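Will a robot put my kitchen away before I retire?

My sister-in-law asked me this in June, standing over a sink full of pans, and I've been chewing on it ever since. My answer is no – or not the whole kitchen, anyway. A drawer, maybe! Opening a drawer sounds like nothing until you think about how you do it (hook two fingers, tug, feel it stick, tug again a little crooked).
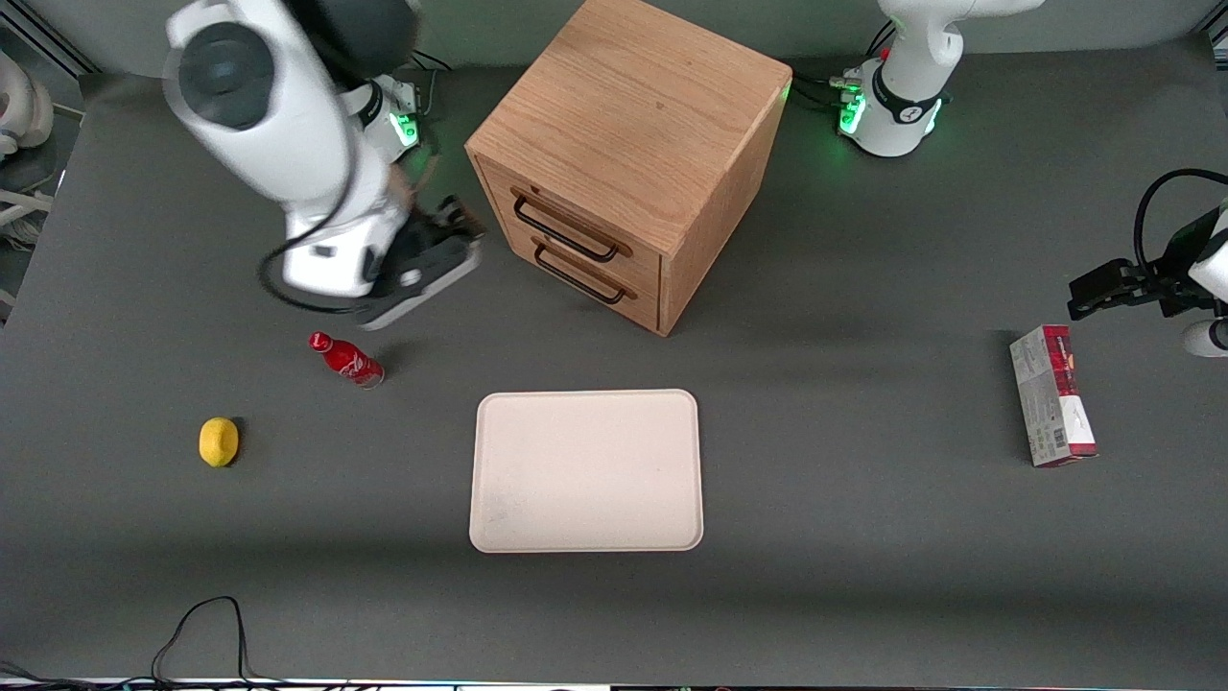 I spent 11 years stocking shelves at Buchanan, and people kept telling us the machines were coming for that job too. They did get a floor scrubber. It was great on open floor and hopeless around a dropped mop, so one of us always ended up walking behind it.

So when a company like Colter promises a home helper within 18 months, I want to see it in my house, with my junk drawer, the one that jams on the potato masher. Let it try 200 times. If it gets the masher out without taking the front off the cabinet, I'll clear a spot for it next to the fridge and happily eat my words.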